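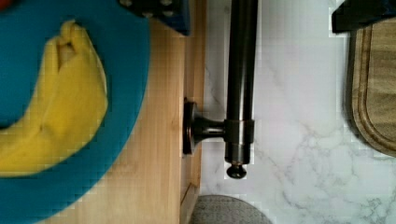 Banana on the teal plate, morning.

January, 06:40. Meter cupboard first, before the kettle. Overnight consumption higher than the night before, outside temperature lower by three degrees, so no surprise. Boiler pressure 1.1 bar cold. It was 1.3 when I topped it up, and I have not bled anything in between. Wrote it in the book and underlined it.

The working theory is still a weep somewhere on the return side. I dried every visible joint with kitchen roll last night and tied a strip of dry tissue round each one with cotton. Checked them all by torch before breakfast. Upstairs all dry. Hall radiator, lockshield end, tissue faintly stiff and slightly green at the lower edge. That is the inhibitor dye. So the leak is at the lockshield union, or at the tail where it screws into the radiator, and the loss is slow enough to evaporate off the warm brass before it can drip. It would also explain the mark on the skirting that I had put down to the dog next door's visit.

08:15. Rang Kwan-ho Poon. He fitted the valves and thinks it will be the olive. Advice: isolate both ends, count the turns on the lockshield as it closes and write the number down, drain the one radiator, remake the joint with jointing compound. Do not just nip it up further. I had already nipped it up an eighth of a turn in the autumn and did not mention this.

The valve is a Jirkar, 15 mm, straight pattern. Mapplebeck have the olives in stock but not the tail, which is a Dratau part and has to come from the other depot. Paid for both. Collection from the trade counter tomorrow after ten. The order number ends 806, noted on the back of the meter card so that I stop losing it.
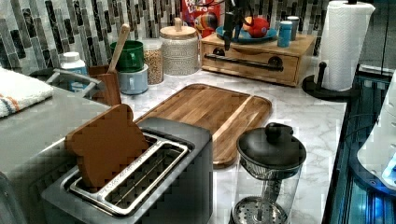 Counter and toaster.

11:30. While waiting, did the balancing figures again with the clip-on thermometers. Boiler set to 60 flow. Left it forty minutes to settle, all thermostatic heads off, doors shut.

Front room: flow 58, return 47
Back bedroom: flow 57, return 49
Landing: flow 57, return 54
Hall: flow 58, return 55
Bathroom: flow 56, return 45

Landing and hall are taking far too much. The landing lockshield was open a turn and three quarters, and is now at a half. I left the hall alone as it is coming off anyway. Bathroom return is a shade low but the towel rail has always read oddly, and I suspect the clip does not sit flat on the curved tail.

13:00. Soup. Aniela Ostrowski came by to return the pipe cutter and wanted to know why there was tissue tied to the radiators. Explained. She has the same model of boiler and loses no pressure at all, but her expansion vessel was replaced two winters ago. Mine has not been. She suggested checking the precharge while the system is down, and she is right that it should be done first, as a flat vessel would upset every reading in the book. She is lending me the gauge.

15:20. Read through the Motetti manual for the precharge figure. It gives 0.75 bar, system side drained to zero. Page 113, in a table headed with something else entirely. Copied it into the front of the book.

Estimate of the loss. The drop is 0.2 bar in nine days. From the amount I put in last time, measured with the jug, that is some 200 ml. A very small leak for the amount of paper it has used up.

17:45. Pressure 1.4 hot. Fresh tissue on the hall lockshield only, folded double. Put an old roasting tin under it for the night, and moved the shoe rack along.

Tomorrow: vessel first, then the olive. Find the radiator key with the square end. Old towels, not the blue ones. Refill to 1.2, vent from the bottom of the house upwards, and add half a bottle of inhibitor to replace what comes out with the water.

22:10. Tissue dry so far. Pressure 1.3, heating off an hour.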